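Open day at Wirniter: an afternoon with the hand-held gripper kit

Posted Thu 14 May

I had been looking forward to this one since March, when the invitation came round to everyone on the Kornus mailing list. Wirniter makes a hand-held gripper kit for people who want to teach robot arms by doing the job themselves, and twice a year it opens its workshop so that anybody curious can come in and have a go. I went with a list of questions and a packed lunch, and came home with sore thumbs and a lot more questions.

The building is at the far end of a trading estate, past the tile warehouse, and the bus drops you on the wrong side of the dual carriageway. Allow extra time for that. Once I had found the right door I was given a sticker, a cup of tea and a place in the second group, which suited me fine as it meant I could watch the first lot make their mistakes.

We began with a talk. I usually dread these, but it was short and the person giving it clearly used the thing every day. The idea is simple enough to explain at a bus stop: you hold the gripper, you pick up a cup or fold a cloth with it, and the recording of what you did becomes a lesson for an arm with the same fingers on the end. You don't need the arm in the room while you record, so you can take the kit to a kitchen or a stockroom or wherever the real job is done. For small outfits like ours (two benches and a kettle) that's a big deal, as the arm is the expensive bit and it can't be in two places.

Then we got our hands on the kits. The grip is chunkier than I expected and the trigger has a long, smooth pull, a bit like a good garden sprayer. It took me a few goes to stop snatching at it. You have to learn to move as if you were being watched by somebody who takes everything literally, so no fidgeting, no little wobble in the air while you decide what to do next. I found this oddly calming! The woman beside me said it was like learning to ice a cake, and she was much better at it than I was.

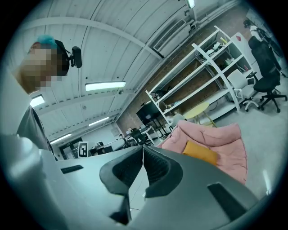
We were each given a tray of everyday things to move from one side to the other: pegs, a sponge, an egg box, a bunch of keys. The sponge was easy and the keys were horrible. Keys slide over one another just as you close on them, and you end up holding the ring while the rest swings about. One of the demonstrators showed us how to come in lower and squeeze more slowly, and my next try was a good deal tidier. I could have carried on all afternoon, but there was a queue.

After the practice we were shown the software, which is called Wovness and comes with the kit. You plug in, it lists your recordings, and you go through them throwing out the duds. The group before us had made 131 between them, and we sat and watched 41 of those go in the bin for one reason or another: fingers closed too soon, object knocked over, somebody talking and forgetting to finish. I was glad to see it. I have been to demos where every single attempt is perfect and you learn nothing at all. The checking screen is clear, with big buttons, and it lets you leave a note on each recording so that a second person can see why you kept it.

My one grumble is with the way it names things. Every recording gets a long string of letters, and unless you rename as you go you will be lost by teatime. I asked if folders were on the way and was told they were being tested. I hope so, because somebody asked how many recordings you might want for one fairly plain task and the answer was 1,000 to begin with. I would not fancy sorting that lot as it stands.

There was also a table run by Mitsotakis-Vlachou, who look after repairs and spare parts for the kit. They had one taken to pieces on a cloth and let us try swapping the finger pads ourselves, which I managed without dropping a screw. They do a loan service too, so if yours has to go in for a fix you get another one to be going on with. I picked up their price sheet for our own group. The loan terms looked fair to me, although the deposit is on the steep side for a club and I've written to ask if it can be split.

Some practical notes for anyone thinking of the next one. Wear sleeves you can push up. Bring something small from your own work that you'd like to try picking up, as they are happy to let you, and I was kicking myself for leaving our awkward little bottle tops at home. Tea is free, the biscuits go quickly, and the last bus back leaves at ten past five.

I've put our name down to borrow a kit for a fortnight. If you are in Kornus and want a turn, add yourself to the sheet by the door, and please say which evenings you can do.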